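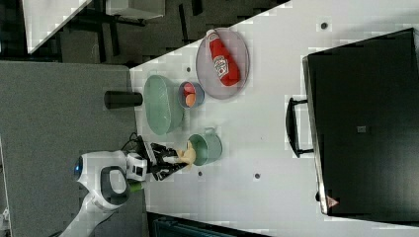 Two-finger gripper at the table, with plate, bowl, basket and mug.

Clearing a table by machine: what works so far

Picking up one small item and moving it to a dish is a fair job for a bench arm today. Clearing a whole table is not. The tips below come from trials at the Calthorpe workshop, mostly run by Delyth James in September.

Start with soft, lumpy items. They give under the fingers and forgive a grip that is a little off center. Hard round pieces roll, so put them in a bowl first.

Bottles are harder. A ketchup bottle lying across a plate will turn when pushed, and the plate slides with it. Stand the bottle up by hand or leave it for last.

Mugs: turn the handle to the side you want the arm to use. Do not let it grip the rim of a full mug.

Shallow baskets make better targets than mugs. A wide opening allows a sloppy release. Keep the long side square to the direction of travel if the arm tends to overshoot.

Speed. Our four-item sort took 163 seconds on a good run. A person does it before the kettle clicks off. Slowing the arm to 40 percent near the dishes cost time but ended most of the knocked cups.

Load. We stop at 300 grams, well under what the arm is rated for — a long reach eats the margin.

Wiping, scraping and stacking are still hand work. Umut Bozkurt has tried stacking bowls and gets two high on most attempts, never three.

Check the mounting bolts before each session. Keep sleeves and loose cable away from the wrist joint.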